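**Kitchen sink draining slowly, basket strainer suspected**
Opened: Jun 25, 2023
Product: Vivska single-bowl sink, stainless steel, with basket strainer
Status: closed

Hello all, I'm hoping somebody can set me straight before I start taking things apart under the worktop. Our sink has been sulking for a good couple of weeks now and I've run out of ideas that don't involve a plumber. 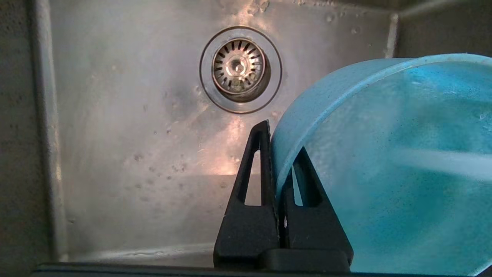
Eslow support replied that a slow sink with this type of basket is very often down to the strainer itself, and asked whether the water still lingered with the basket lifted right out, or only when it was sitting in the drain.

Thank you, that was a very sensible question and I'm a bit embarrassed I hadn't tried it! I filled the bowl to the same mark each time and stood there with the kitchen timer. With the basket out, the water was gone in 30 seconds. With the basket in, it took 2 minutes, and there was a fair bit of gurgling along the way. So the pipe is fine, I think, and I can stop lying awake over the trap.

I then had a proper look at the basket at the kitchen table, with my reading glasses on. The narrow slots that go round the rim had a greyish film in them - soap and old grease, I should imagine, as we do a lot of roasting tins in this house. You couldn't see it at all from standing height. I'd been wiping the strainer over every evening and feeling rather pleased with myself.

**What I did**

- Soaked the basket in hot water with a good squirt of washing-up liquid for roughly 30 minutes
- Went round the slots with an old toothbrush, from underneath as well as on top
- Wiped the inside of the drain where the basket sits (more muck there than I'd like to admit)
- Rinsed it all and tried the timer again

It's very nearly as quick with the basket in as without. The gurgle has gone too, which has cheered up the whole household.

One more thing while I'm here, if you don't mind. The steel keeps getting cloudy marks near the drain, and water spots on the back wall of the bowl. I've been using the Zarkora cream on a soft cloth, going along with the grain, and it lifts some of it but the haze comes back. Is that just our hard water?

Eslow support replied that it sounded like limescale, and suggested equal parts white vinegar and warm water, left on for a few minutes, rinsed well and then dried with a tea towel.

Tried it this morning and it's much better. I'll do the basket again in August and see how it looks. Happy for you to close this one, and thank you ever so much for your patience.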